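Teteo opens its archive of interface design for industry

Teteo, the small design studio best known for the control screens it has drawn for factories, water plants and warehouses, is putting a good part of its back catalog online for anyone to look through. The new archive opens on 28th December and holds 2487 screens, sketches and short screen recordings, going back to the days when a finished program went out to the customer in a padded envelope. It has been a long time coming, and people who care about how software looks and feels will find plenty in it to enjoy.

From the workroom and the lab:

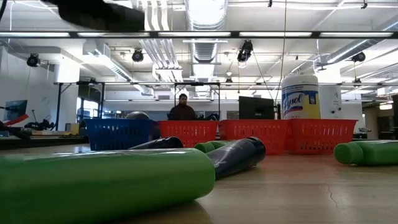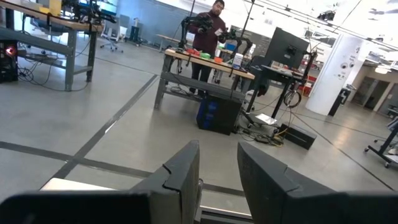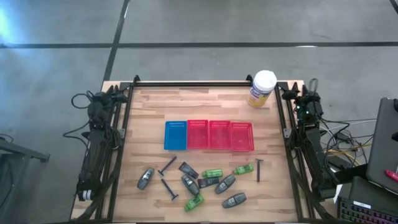
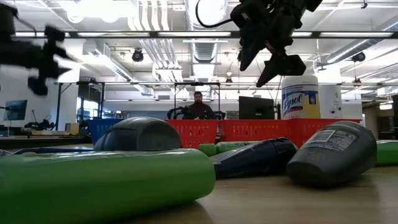 What is in the archive

The oldest material comes from a project called Catia, a training program the studio made for new operators at a paper mill. The whole thing had to run on the mill's own computers, which were slow even for their time, so the designers worked with a handful of colors and drew every button by hand, dot by dot. There are 50 screens from Catia in the archive, along with a good many of the pencil drawings that came before them, coffee rings and all. It is lovely to see how much thought went into something as plain as a "next" arrow (there were several arguments about that arrow, going by the notes in the margins, and the side that wanted it bigger seems to have won).

Later work is grouped by customer. The largest group was made for Hedegaard, a maker of sorting and packing lines, and it follows a single product through 8 versions of its main screen. Visitors can set any two versions side by side and move a slider between them, and this may well be the part of the site that keeps people up past their bedtime. The early screens are gray and crowded, with a menu for everything. By the middle of the run there is a big picture of the line itself, drawn from the side, with each station lit up in its own place. Then, in the newest version, a lot of the color goes away again, so that a warning in orange or red has a quiet background to stand out from.

The studio has been generous with its false starts, too. One whole section is given over to ideas that were shown to a customer once and politely put back in the drawer - a dashboard shaped like a clock face, a menu that slid in from all four sides, a talking help window that is a good deal more cheerful than any paper mill could have wanted. Each of these comes with a short note on what the designers were hoping for at the time, and the notes are worth reading even if the screens make you wince a little.

How the old files were brought back

Getting the early work to show up in a modern browser took the better part of two years. Many of the files had been saved in formats that no current program will open, and the studio's first plan, to photograph an old monitor and leave it at that, gave blurry results that did no kindness to the drawings. In the end Teteo turned to Zolon, a small tool written for the job, which reads the old screen files and redraws them at their first size and in their first colors. Visitors can look at them that way or blown up to fill the window, with the edges of the dots left sharp.

The recordings were harder. Some of the animations were timed to the speed of the computer they were made on, and on anything newer they were over in a blink. Those have been slowed back down by ear, more or less, by matching them to the soundtrack wherever a soundtrack survived. Around a tenth of the recordings are still silent, and the studio would be very glad to hear from former customers who might have a disc sitting in a cupboard.

Visiting

The archive is free and needs no sign-up. It works on a phone, though the side-by-side pages are much nicer on a large screen, and there is a plain list view for slow connections and for people using a screen reader. Teachers are welcome to use anything in it for class as long as the studio's name stays with it, and larger copies for print can be asked for through the contact page.

A second batch will be added at the end of January, mostly icon sets and the printed manuals that went along with the programs. The manuals are being scanned page by page, fold-out diagrams included, and the studio asks for a bit of patience with those - the longest diagram opens out wider than the scanner, the desk and, on a bad afternoon, the hallway.

Contact | Copyright Teteo, all rights reserved | Back to top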